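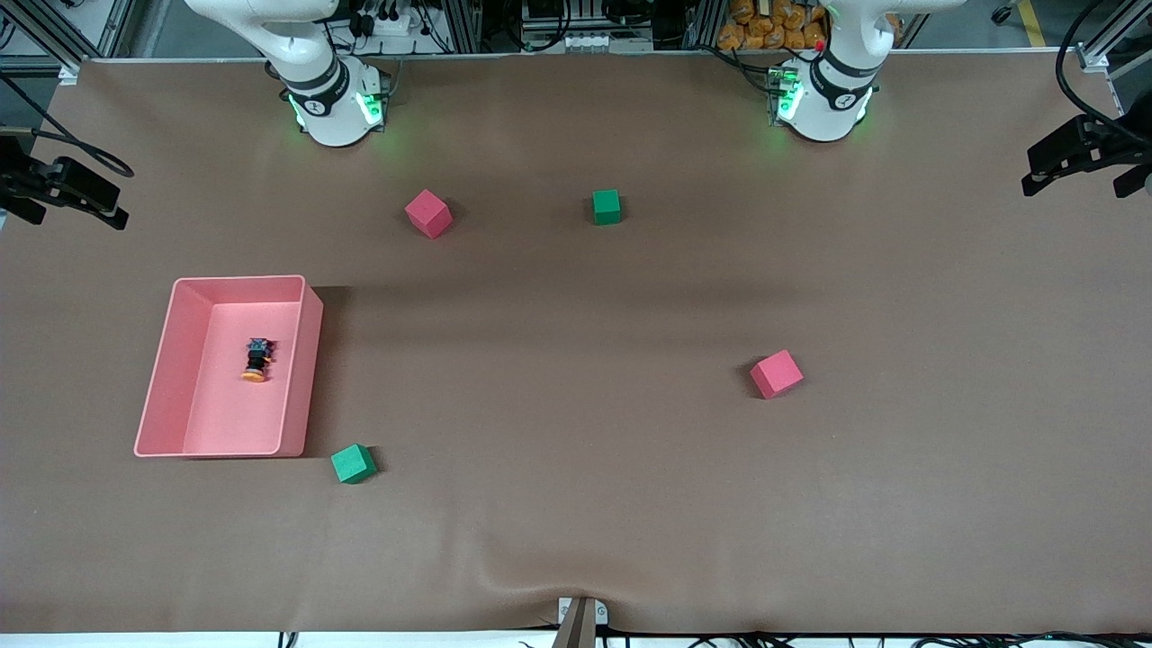
Mackenzie Fehr wrote in after the last newsletter to say that foam cubes are a waste of a good toy shelf, that they pick up every bit of lint in the house, and that her kids dropped theirs after one afternoon. She also wanted to know what on earth I do with mine that I keep bringing them up! Fair enough, Mackenzie. I've been promising a foam cube item since February, so you've given me the push.

First, the lint. Yes. Guilty. If you use them on carpet they turn into little sweaters. I went over to a covered tabletop a while back, brown fabric, pulled reasonably flat, and I've never wanted to go back to the bare surface. Cubes on a bare table skid off when somebody sneezes. On cloth they stay put, even when you set them down at a funny angle, and they don't make that squeaky noise that sets my teeth on edge. The brown is a good color for it too. I had a patterned cloth first (leaves, very pretty, my aunt's) and small children could not find a green cube on it to save their lives. Plain brown and you can spot pink-red and green from the doorway.

I run a damp dish glove over the cloth before we start and the fuzz rolls up into a sort of worm, which you throw out. That's the whole lint routine. The cubes themselves get a wash in the sink with dish soap and then a squeeze in an old towel. Please don't put them on the radiator. I lost a very nice Vukby set that way – they went stiff on one side and rocked like bad chairs.

Now for what we do with them. The main one at our table is the game we call Cistlow, after the street where I learned it, and you need next to nothing: two pink-red cubes, two green cubes, and a tray with sides. I use a pink plastic one. The cubes get spread out any old way, some square and some crooked, and the tray goes off to one side where it isn't in the middle of everything. You say a color, the child brings you a cube of that color and puts it in the tray. Then the other color. Then you start making it harder, so "a green one, but the green one farthest from the tray," and that's where the four-year-olds stop and think with their whole faces. I love that part.

My own addition is what I call the lodger. Some small figure goes in the tray before you begin, lying down, and the cubes have to go in around it without landing on it. Ours has a dark, blocky top and an orange-yellow round base, and the children have decided it's asleep and mustn't be woken. I cannot tell you how much more gently a cube gets put down when somebody's napping in there. Before the lodger, it was basketball.

Oksana Hrytsenko tried it with older kids and sent me her version, which she says they asked for again (high praise from eight-year-olds). One child sits with their back to the table and gives all the instructions from memory, and the other one moves the cubes and isn't allowed to ask questions. She lets them look at the table first while she counts to 6. I tried it with my brother-in-law and we had to stop for coffee.

A few of you have asked how many cubes to buy. There's a Teuber bag with 104 pieces and it's tempting, I know, I own it, it lives under the bed. Most of it has never met a child. Too many on the table and they just build a wall and knock it down, and that's a fine thing to do but it's another game. Start with four. If the cubes are all gone from the table in a minute flat, bring in a third color, or move the tray to the other end so the reaching changes hands.

As for trays, get one with walls high enough that a cube won't hop out and low enough that a short arm can reach over. The Lurutetti storage bins are lovely but too deep for us. A rectangular one you can turn longways gives the lodger room at one end and the cubes plenty of room at the other.

Mackenzie, if yours are still in a closet somewhere, give them one more go on a cloth, and write and tell me who you picked for a lodger. The rest of you too, please – I'll put the best ones in the next issue.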